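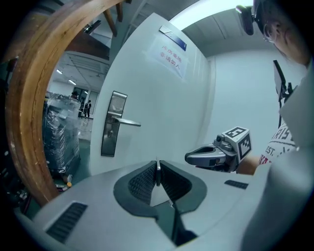 A gripper, a door and a head-mounted camera at the Enderness open day. The sign reads "storage area, no entry without permission."

I went to see robots and spent most of the visit looking at a door handle.

The invitation from Enderness had promised "a look at automation from the inside," and I had packed accordingly, with a spare notebook and a few large thoughts about the future of work. What we got was a storeroom, a staircase and people in T-shirts holding gray plastic claws by the handle. The claws have cameras. They have white cubes on top with black square patterns, so that software can work out where each claw is in space. What they don't have is a robot attached. The robot comes later, my host Evanthia Economou explained, and it will learn from the recordings. Until then the arm is supplied by a person, and so is the walking.

I was disappointed for a good ten minutes. I think most visitors are. Someone in our group asked when the real demonstration would begin, and Economou, who must hear this at every open day, pointed at the young man by the door and said it had been going on since we came in.

My own view has shifted since then, though perhaps to a less cheerful place. I have sat through plenty of the other kind of demonstration. At the Loltine show a couple of years ago a machine on a lit stage handed a cup to an executive while music played, and we all clapped as if cups had never been handed before. I learned nothing from it except that the executive was nervous. At Enderness there was no music and I learned a good deal, chiefly about how much of my day I do without noticing. Try telling a machine what a lever handle wants from it. How far down do you push? When do you start pulling? Where do you put your feet so the door doesn't hit them? I have been opening doors for decades and could not have written any of that down.

The plan for February was 1317 recordings. They had 1043 when I visited, and the mood was that of people who have painted most of a very long fence.

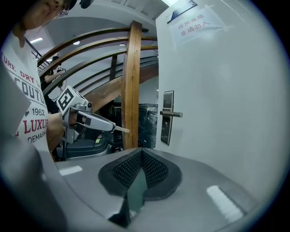
Beside the stairs, with the gripper raised and the storeroom door on the right.

My complaint is with how this work gets talked about, by which I mean how it doesn't. The brochure had 60 pages and a great deal to say about intelligence. It had one paragraph on the people whose hands the intelligence is being copied from, and that paragraph called them "a data source." I would like to see them named. Film crews manage it, right down to whoever brought the sandwiches – and a film is over in two hours, while a decent way of opening a storeroom could be in use for years.

I put this to Economou, who was polite about it. She said the operators were employees, that they took breaks, and that some of them were rather proud of their technique. I believe her. I would still print the names.

Before we left I was allowed to try a gripper myself. It took me three goes to get hold of a pen. If some future machine fumbles in your kitchen, I'd like it on record that my attempts were deleted. I asked twice.

Marina Gkikas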